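Dernière mise à jour : juillet

Nous utilisons des cookies pour mesurer la fréquentation du site. En poursuivant votre lecture, vous acceptez leur dépôt. Accepter — Refuser — Personnaliser

4. Installer le coin petit-déjeuner (grille-pain + mini-four)

Bon, vous avez monté la table, vous avez fixé la tringle, il reste le plus agréable : poser les appareils et s'en servir ! J'ai refait cette partie du guide en entier après les remarques de Josefina Olivares, qui trouvait ma première version trop courte (elle avait raison, j'avais oublié la moitié des réglages).

4.1 Avant de brancher

1. Essuyez le plateau avec un chiffon à peine humide, puis un chiffon sec. Le bois clair marque vite, je parle d'expérience.

2. Repérez votre prise. Chez moi elle est à gauche, donc le grille-pain va à gauche et le mini-four au centre. Si la vôtre est à droite, inversez tout, ça marche aussi bien.

3. Accrochez le tissu de fond avant de poser quoi que ce soit. Une fois le four en place, on se contorsionne pour atteindre les épingles du bas. Laissez-le tomber avec ses plis, inutile de le tendre comme un drap d'hôpital.

ATTENTION : le tissu ne doit jamais toucher un appareil en marche. Gardez une bonne largeur de main entre le dos du four et l'étoffe, et davantage si la notice de votre appareil le demande. En cas de doute, décrochez le tissu pendant la cuisson.

4.2 Le grille-pain

1. Posez-le bien à plat, fentes vers le haut (oui, Panya Kaewsai l'a reçu couché dans son carton et a cherché le sens un bon moment).

2. Si vous avez la petite grille métallique en complément, placez-la en bas à droite de l'appareil. J'y cale les bricoles légères quand le grille-pain est éteint. Avant de l'allumer, je retire tout.

3. Faites un premier cycle à vide, fenêtre ouverte. Ça sent un peu le neuf, c'est normal.

Note : videz les miettes chaque semaine. Débranchez d'abord et laissez refroidir.

4.3 Le mini-four

1. Placez-le au milieu de la table, façade vers vous, et vérifiez qu'il ne bascule pas. Le mien dansait légèrement, j'ai réglé ça en vissant un pied à fond.

2. Ouvrez la porte en grand. Elle s'abaisse vers l'avant, alors il faut lui laisser la place : rien devant, ni tasse, ni planche, ni plat.

3. Contrôlez que la grille est bien enfoncée dans ses rails.

4. Tournez le bouton, à droite sur la façade, et ramenez-le à zéro. Il doit tourner sans forcer.

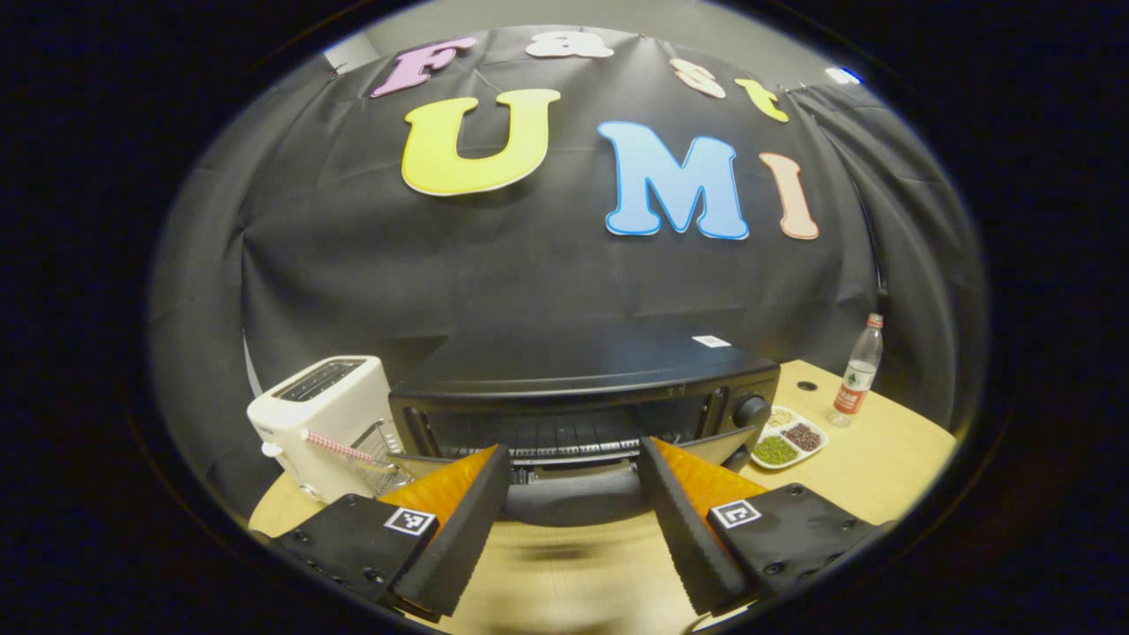
5. Chauffez à vide pendant 11 minutes, porte fermée, puis laissez refroidir porte ouverte. Je le fais deux fois de suite, c'est peut-être de la superstition, mais ma première fournée n'a jamais eu de goût bizarre.

ATTENTION : la porte ouverte reste très chaude après une cuisson. On ne s'y appuie pas et on n'y pose pas de plat, même pour une seconde !

4.4 Les légumes secs et l'eau

À droite du four, je garde un plat blanc à compartiments, avec des grains beiges en haut, des haricots rouge foncé à droite et des haricots mungo en bas à gauche. C'est joli et ça me rappelle d'en cuisiner. Quelques règles quand même :

1. Un seul type de légume sec par compartiment. Les trier ensuite, c'est une soirée perdue.

2. Ne remplissez pas à ras bord. Pour les mungo, je pèse 100 g et j'en remets quand ça baisse.

3. Éloignez un peu le plat de la paroi du four. Elle chauffe, et les légumes secs préfèrent rester au frais.

4. La bouteille d'eau se range derrière le plat, bouchon vissé, du côté opposé à la prise.

Note : les haricots rouges se trempent une nuit, puis se cuisent à gros bouillons dans une casserole. Le mini-four ne suffit pas pour ça, ne tentez pas.

4.5 Les lettres découpées

Facultatif, mais c'est ma partie préférée. Des lettres pastel sur du tissu noir, ça réveille tout le coin ! Pour la rangée du haut, suivez une légère courbe et commencez par la première et la dernière lettre, puis répartissez les autres entre les deux. Prévoyez des lettres plus grandes pour la rangée du bas. Dolores Escobedo épingle les siennes par deux points chacune — avec un seul, elles finissent par pencher.

Pour l'entretien de la table elle-même, voir la section 5.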